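Moving house with less stuff

We moved to Wendach in August, from a three-bedroom house to a flat with one cupboard. It is 635 square feet. The removal firm, Prarik, charged by the van load, so there was a good reason to get rid of things first.

I started with the loft. Most of it was boxes we had not opened since the last move, and I made a rule that anything still taped shut went out unless it had papers in it. That got rid of 11 boxes in one morning. One of them held phone chargers and nothing else.

The kitchen was slower. I kept two saucepans, the good knife and the big casserole dish, which then didn't fit in the new oven. I have since given it to my sister. The bread maker went to a neighbour, who has used it more in a month than I did in six years.

Books were the hardest part. The charity shop on Restrepo Street takes them in small lots only, so I carried them down in a rucksack over a couple of weeks. I kept the cookery books and the maps - I can't explain the maps, some are from 2000 and half the roads have changed.

What helped most was labelling. I used to write "misc" on everything and regret it. In this move each thing had to belong to a named group before it went anywhere, even the small stuff.

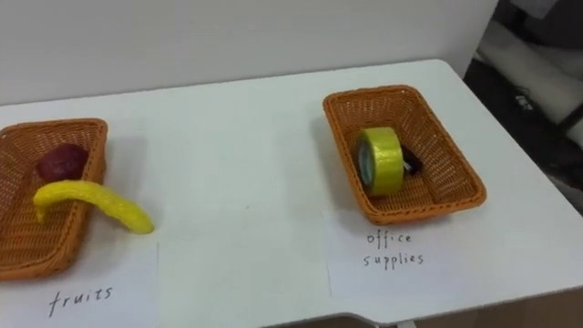
Two baskets, two paper labels.

The new place is on the Luvamness side of town, near the bus depot. The number 13 stops outside and runs until late. It is noisier than I expected in the mornings, though the bedroom is at the back.

We still have a sofa that is too long for the wall. It sticks out past the door frame by a hand's width and I walk into it most nights. I'm measuring for a smaller one this week.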